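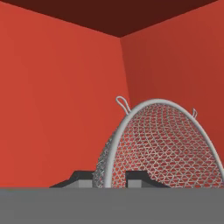
Color in small kitchens: speaker notes

Slide 1. Title. Wait for the doors to close. Say the talk is 60 minutes with questions and that the handout has the paint table on the back.

Slide 2. Who this is for. People repainting a kitchen they already have. No layout changes, no new plumbing. If somebody asks about moving a sink, point them to the Sunday session.

Slide 3. Why strong color scares people. Most of us pick paint from a chip the size of a stamp, under store lights. A chip looks darker than a wall in some rooms and brighter in others. Four walls of the same color bounce onto each other, so reds and yellows come out stronger than you planned. Tell them to buy a sample pot and paint a board. Move the board around the room for a few days. Look at it at 7 in the morning and again after dinner.

Slide 4. The Stornness apartments. Small kitchens, one window each, facing north. The owners wanted one warm color for every unit. We tried Prenine clay red and it went brown by late afternoon. We changed the bulbs before we changed the paint. That fixed most of it. The second coat fixed the rest. Budget per kitchen was $720, labor not included. Paint and primer came to $351.

Pause here. Somebody always asks about primer. Yes, use it. Gray primer under red, white under yellow.

Slide 5. Accents. If the walls stay plain, put the color in things you can pick up. Bowls, towels, a kettle. You can change them in February when you get tired of them. Keep to 2 accent colors at most in a small room.
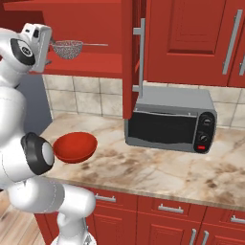 A red bowl as the accent on a countertop.

Slide 6. Open cabinets. Ask who has painted the inside of a cabinet. Usually a few hands. The inside shows every time the door is open, and it's a small job. Use the wall color one shade lighter. Let it cure for a week before the dishes go back or they will stick to the shelf.

Slide 7. Fronts and handles. Clean with degreaser first, then sand lightly. Take the handles off. Don't tape around them. The Alemayehu house had its handles taped and you could see the edge from across the room. If you are changing handles, check the hole spacing before you order.

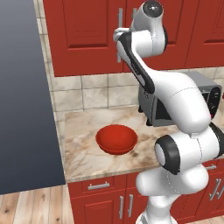 Handle on the left cabinet, lower cabinets under the counter.

Slide 8. Finish. Satin for fronts, eggshell for walls. Flat is hard to wipe near a stove. Skusero sells a washable flat and I have used it on one ceiling. Too soon to say.

Skip slide 9 if we are past the 45 minute mark.

Slide 9. Ceilings. A dark ceiling feels lower. In a tall kitchen that can be pleasant. In a low one, stay a few shades lighter than the walls. Cut in the corners by hand.

Slide 10. Questions. Repeat each one into the mic. Sample boards are on the side table, please put them back in order.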